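Category: Site Visits / Timber & Flooring

Visit to the Trekness sawmill and board works, Skellalton
February 2018

The Trekness works stands on the river side of Skellalton, ten minutes on foot from the rail station. Visits are by arrangement through the yard office. Our party had the morning slot, which covers the log yard, the saw line, the kilns and the panel shop, in that order. Safety boots are required and are not lent out. Ear protection is handed over at the gatehouse.

The log yard holds softwood on the north side and hardwood on the south. Hardwood arrives by road in lengths up to 16 feet and is stacked by species and by butt diameter. Logs waiting more than a few weeks are end-coated with wax emulsion to slow checking. Sprinklers are used from late spring and were shut off and drained when we visited.

The head saw is a vertical band mill made by Vendomska, installed second-hand and rebuilt on site. Blades are changed every shift and sharpened in a room behind the saw, where we spent longer than planned. The works still swages its teeth and has tried stellite tips on one set only. The filing room keeps a paper log of every blade, with hours run and reason for removal. Sand in the bark is the most common entry by a wide margin.

Sawn boards go on stickers for air drying before they see a kiln. The works has 2 kilns, both of the conventional vented type, heated from a boiler that burns its own offcuts. Each takes 3752 board feet of four-quarter stock at a full charge. The schedule for oak is slow, and the operator prefers to add a day at the end for conditioning over pushing the temperature. Moisture is checked with sample boards, weighed by hand, and the kiln probes are treated as a second opinion. 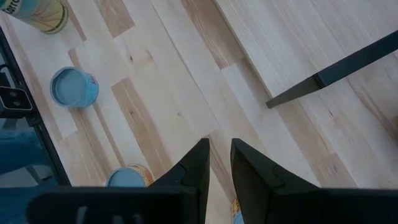
Target moisture for interior stock is 7 percent. Material above 9 goes back. The panel shop is kept at a steady humidity by a misting system, and the hygrometer on the wall agreed with mine to within two points.

Strips are ripped, planed on four sides and graded by eye. Sorting by color is done only for the higher grade. The standard grade is laid up as it comes, knots included, and sells better. Glue is a two-part type applied by roller, and pressing time depends on strip thickness. The press is the newest machine in the building and the only one with a guard that closes properly at the first attempt.

Finishing is contracted to Stojanovska, who lease the end bay. They run a roller coater and a UV lamp tunnel. Lamp output is logged at 400 hours and again at each service. A sample offcut was cross-hatched and tape-tested for us, with no lifting.
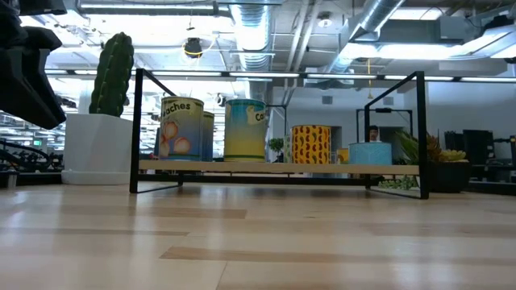
Vol. 14, No. 2 – p. 31

Waste handling took up the last part of the tour. Dust is drawn to a bag filter outside the building, and planer shavings are baled for stable bedding. The shop shipped 652 bales last year. Sander dust is kept apart from the shavings and goes to the boiler.

Two points for anyone planning a visit. The filing room is small, so a party of more than six will have to split. The kilns cannot be entered while running – ask at the office which days they unload. The next open date is in November, and the canteen closes at one.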